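Skundgate Preserving Kitchen
Progress report to the Jiltholm Community Food Fund, second half of the grant

Hello again, and thanks for being patient while I got this written up. July got away from me (the apricots came early and all at once, as they do), so you're getting this a bit later than I promised on the phone. I've tried to follow the headings from your form but I've wandered in places.

Where we're up to

The short version is that the kitchen is running, people are turning up, and we've spent most of what you gave us on the things we said we'd spend it on. We planned for 7 workshops in this half and ran 6. The one we missed was the tomato session, which we called off when the hall's hot water system packed it in the night before. You can't sterilise jars with cold water and good intentions! I've moved it to the end of the season, when there are always more tomatoes than anybody knows what to do with anyway.

We had more than 80 people through the door over the six sessions. Plenty of them were repeat visitors, and I'm counting that as a good sign even though your form only has a box for new ones. I'd love it if the form could have a second box next time.

What we made

Marmalade first, then pickled cucumbers, apricot jam, a green tomato relish, plum sauce and a flavoured vinegar session that was meant to be a filler and ended up being the most popular of the lot. I had only put the vinegars in because they're cheap to run. You need bottles, a few bunches of herbs, decent white vinegar and not much else, and everybody goes home with something that looks like a present. We had to turn a few people away at the door, and I've put a repeat on the plan for spring.

The marmalade was the hard one. I'd forgotten how long it takes when you've got beginners slicing peel, and we were still waiting on a set when the playgroup arrived for their afternoon booking. They were very nice about it. Next time I'll have the peel soaked overnight before anyone comes in, and we'll do the slicing as a separate demonstration with a couple of oranges.

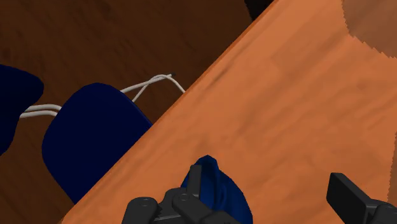

The pickles were much calmer. We did a quick fridge pickle and a proper brined one side by side so people could see how different the two jobs are, and I sent everyone home with a page on salt quantities, as that's the bit I get the most phone calls about. I've attached the page. It's been through a few versions and I think it's finally clear, though if anyone at your end cooks and wants to mark it up, please do.

The relish was a Wednesday evening, our first go at a night session, and it brought in a whole different crowd. Younger, mostly straight from work, very hungry. I put on bread and cheese after the first half hour and I'd like to build that into the food line from now on. It isn't a big cost and it keeps people from eating the ingredients.

Money

The full sheet is attached, but I'll talk you through the bits that don't match the original budget.

Jars cost more than I'd allowed. We were buying from a supplier in Zaltport and the freight went up, so I've switched to collecting clean jars from locals and only buying new lids. It has been slower, and my back verandah is a sight, but it has brought the cost per session right down and I should have done it from the beginning. We still buy new bottles for sauces and vinegars, as the old ones come in every shape going and the caps never match.

Equipment came in under. The second burner was on sale, and the big preserving pan was lent to us by the Fukuda bakery on the main street, who also let us have their spare trestle for the season. I've moved what was left into thermometers, ladles, tongs and funnels, all small stuff, but it makes a session go so much more smoothly when people aren't queueing for the one good ladle. I hope that's all right. I did ring and leave a message about it.

Hall hire is as per the budget. The fruit line is underspent, mainly thanks to people bringing in what they'd grown, and I'd like to carry that over if you'll let me.

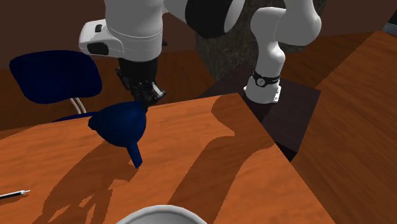
A funnel in the grip above the table.

What hasn't worked

The booking system, mostly. I started with a sheet of paper on the hall noticeboard and people either didn't see it or signed up for everything and then came to nothing. Then I tried email, and a good half of our older regulars don't use it. At the moment it's a mixture of text messages and me writing things in a notebook, and I've double-booked a couple of times. I'd like to use a little of next year's money on a simple online form, and keep my phone number on the poster for everybody else.

Labelling has been patchy too. We've got a box of jars from the plum session with nothing written on them at all, so they can't go to the food pantry. I've now got labels and pens out on the benches before we start, and no jar goes near the shelf until it has a name and a month on it.

I also said in the application that we'd run something with the high school, and that hasn't happened. The teacher I'd been talking to moved on over the summer and I haven't got anywhere with the office. I'll try again next term, but I don't want to promise it to you twice.

What's next

The tomato session, the repeat of the vinegars, and a morning on drying herbs and fruit if I can borrow a second dehydrator. The pantry has asked for 30 jars of anything sweet for their end-of-year hampers, and we're well on the way with the apricot alone.

I've also had a call from a garden group out past Jiltholm who'd like us to bring the whole setup to them for a day. It would mean packing the burners and the pans into my wagon, and I'd need to check what our insurance says about cooking off site. If you've funded anyone else who does this sort of thing on the road, I'd be glad of an introduction.

The receipts are in the second attachment, in date order apart from the lids, which are at the back.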